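From: Yhon Ñahui
Date: 26 December 2021
Subject: Re: [irndale-bench] Start rule for cloth folding

Stamatopoulos wrote:
> The Flimgate sheet says each run must start from the same cloth
> position. For garments I think this is too strict. Can we allow
> any start, if the operator writes it down?

Dear all,

I agree with the first half. We tried the strict rule in April at Jemham and lost 16 runs only because the sleeve was not lying as on the reference sheet. But "any start" is also difficult, because then two sites cannot compare their results.

My proposal is to change point 2 of the sheet: the garment must start inside one marked area, and the collar must point to the agreed side. Wrinkles are free.

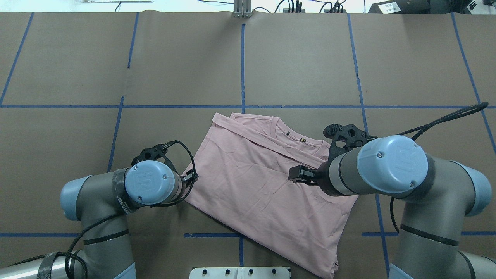 Marking the table is the part I would keep obligatory. It costs very little – paper and tape are enough. With the blue lines on the brown paper one can say where the pink shirt lies between the two arms, and the small tags under the collar tell which side is the inside of the back. I would add that the lines are checked when the paper is changed.

Does someone still have the old text of run 647? I would like to compare the wording.

Best regards,
Yhon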